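How do you teach a robot to tidy a table?

A kids' page from the Jelolum robot lab

Quick question before we start. How did you learn to pick up a cup?

You probably don't remember. You were tiny. You watched grown-ups, you grabbed, you dropped stuff, you grabbed again. Robots have to learn too, and they're a lot slower than you were. Sorry robots.

The old way

For years people told robots what to do with numbers. Move arm this far. Turn this much. Close hand. Stop. Works great in a factory, where every part is in the same spot every time.

Now try it at home. Somebody moved the cup. Oh no. The robot closes its hand on nothing at all and carries on like everything's fine.

The new way: show it

Our project is called Lalivia and the idea is pretty simple. Don't tell the robot. Show it.

But your hand isn't like a robot's hand. You've got five fingers, they bend all over the place, and you can feel things with your skin. Our robot, Prilach, has two fingers and they're stubby. If we showed Prilach a video of your hand it would have to guess how to copy you with only two fingers. Tricky!

So we do the job with robot fingers from the start. A person holds a gripper, kind of like those grabbers for picking up litter, with a camera on it. Squeeze and the fingers close. Let go and they open. The camera sees what the fingers are up to the whole time.

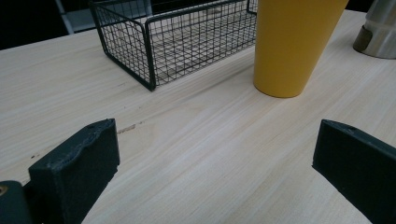
One go at a job is called a demonstration, or demo for short. Put the cup in the basket. That's one demo. Then you move everything a bit and do it again. And again. It gets boring, so we take turns and there are snacks.

Why so many goes?

Think about learning to catch. If your mum always threw the ball to the exact same spot, you'd get really good at that one spot. Then a friend throws it a bit to the left and whoops.

Same with robots. It needs to see the cup close up, far away, next to other things, in bright light and in gloomy light. Different colours of cup too. Scientists call this variety. We call it messing up the table.

What we wanted to find out

Is it better to have LOTS of demos that are all nearly the same, or fewer demos that are all different?

Have a guess before you read on. No peeking.

For the first try we recorded 946 demos, all at one table with one cup. For the second try we only did 155, but we used 9 tables and kept swapping the cups. The robot learned from each pile seperately, so it was a fair test. Then we sent Prilach to a table it had never seen before.

And?

The smaller pile won! With the 946 same-ish demos, Prilach was great at its own table and pretty hopeless at the new one. It kept reaching for where the cup used to be. With the 155 mixed up ones it found the cup far more often. Not every time. It still knocked a few over.

We ran the whole test 3 times to make sure it wasn't just luck. Same winner each time.

Does that mean more demos are bad? No! Lots of demos AND lots of variety would be best of all, we just ran out of afternoon.

Things Prilach still finds hard

See-through cups. Really hard, it can't tell where the edge is.
Anything squishy.
Cups lying on there side.
Two cups stacked together, it thinks they're one tall cup.

Try it at home

You need a friend, a blindfold, a plastic cup and a basket or box.

Put the cup on a table. Let your friend practise picking it up with the blindfold on and dropping it in the basket, always from the same place. They'll get quick. Now move the cup a little and don't say where. What happens to their hand?

Swap over. This time move the cup before every single turn, right from the start. Are you better at searching for it than your friend was?

Words to know

Gripper: a robot's hand. Ours has two fingers.
Demo: one go at showing a job.
Variety: lots of differences.
Fair test: you change one kind of thing and keep the rest the same.

Next time: Çınar, our other robot, has a go at folding a tea towel.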